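# The Shared Table: How Households With Different Tastes Are Learning to Cook Once

Clarbridge has never been short of restaurants, but on most weeknights its residents eat at home. A growing number of them face a familiar difficulty at the stove. One member of the household wants chile and lime, another wants buttered noodles, and a third has given up meat since the spring. For years the common answer was to prepare separate meals. The Clarbridge Home Kitchen Program, now in its fourth year, was founded on the view that separate meals are costly, tiring, and in most cases unnecessary.

The program operates from a converted dairy building in the Skinholm district. It offers evening classes in what its staff call base cooking, a method in which a single plain preparation is finished in different ways at the table. Classes run for 45 minutes and begin promptly at half past six. Each is limited to 20 participants, a figure set by the number of burners available and kept in place despite a waiting list.

## One Pot, Several Suppers

The method rests on a short list of foods that accept seasoning late. Rice, beans, roasted squash, poached chicken, flat noodles, and plain soups all belong to it. Braises and casseroles generally do not, as their flavor is fixed early in the cooking. Participants are asked in the first class to write down what their households ate during the previous week and to mark each dish that could have been divided before it was seasoned. Most find that more than half qualify.

The most frequently taught dish is a white bean stew made with onion, celery, bay leaf, and very little salt. At the ten-minute mark before serving, the pot is tasted and left alone. The cook sets out small bowls: chopped olives and lemon peel, grated hard cheese, fried garlic with red pepper, a spoonful of yogurt with herbs. Each person at the table completes the dish. The stew itself costs little, keeps well for three days, and improves on the second. 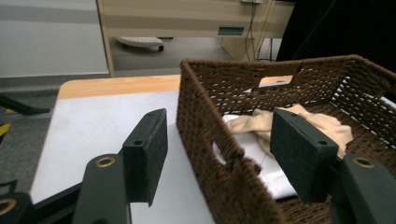
Instructors are careful to distinguish the approach from the practice of hiding vegetables in sauces. The program takes the position that a reluctant eater who discovers concealed spinach is likely to trust the cook less the next time. Its handbook recommends that unfamiliar vegetables be served openly, in small amounts, and beside something already liked. A tablespoon of roasted carrot next to a favorite sausage is considered a fair beginning. The carrot may be ignored for several weeks without comment from anyone.

The handbook is also firm on the subject of heat. Children and many adults judge a dish by its first mouthful, and a pot seasoned to please the boldest person in the house will be refused by the most cautious. Chile oils, pickled peppers, and mustard are therefore kept in jars on the table and never added at the stove. The advice has proved unpopular with confident cooks, who often feel that an unseasoned pot reflects poorly on them. The program asks them to try it for a month before deciding.

## The Clikodano Dinners

Twice a year the method is tested on a larger scale. The Clikodano dinners, named for the street on which the first was held, bring 300 people to long tables in the old loading yard. The menu in April consisted of four base dishes and a central counter of toppings. Guests received a bowl of plain barley, noodles, lentils, or roasted potatoes, and finished it as they wished.

The organizers learned several things from the evening. Fried shallots ran out before seven o'clock. The barley, which the kitchen had expected to be the least popular choice, was gone before the potatoes. Warm toppings were taken in far greater quantity than cold ones, and a green sauce made with parsley and capers had to be remade on the spot. A sauce of anchovy and butter was returned to the kitchen almost untouched, and has been withdrawn from future menus.

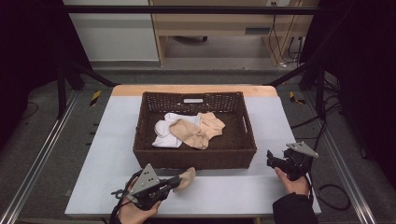 Storage is the part of base cooking that households most often neglect. Toppings are made in small quantities and easily lost at the back of a refrigerator, where they are thrown away after a week. Program staff recommend one open container for all of them, pulled out whole at mealtime and returned whole afterward. A rectangular wicker basket such as the brown one shown here, with its lattice rim and a handle cutout in the far wall, is a suitable shape for jars that stand at room temperature, among them toasted seeds, dried herbs, and crisp breadcrumbs. Refrigerated items should have a washable tray of their own. Labels carry the name of the topping and the day it was made, with nothing further.

Su, a small grocer on the Skinholm side of the river, has begun selling toppings by the scoop on Tuesday afternoons. The arrangement allows a household to try preserved lemon or toasted sesame without buying a full jar. The shop reports that customers commonly arrive with a child, who is permitted to choose one.

## A White Bean Base for Four

Soak two cups of dried white beans overnight and drain them. Cover with fresh water by two inches and add one halved onion, two stalks of celery, and a bay leaf. Bring to a boil for ten minutes, then simmer gently until the beans are completely tender, adding water as needed. Remove the onion, celery, and bay. Stir in half a teaspoon of salt and two tablespoons of olive oil. Serve in wide bowls with at least three toppings, one of which should be mild.

Leftover beans may be mashed with a little of their liquid and spread on toast. Registration for the fall classes opens in August at the Skinholm building.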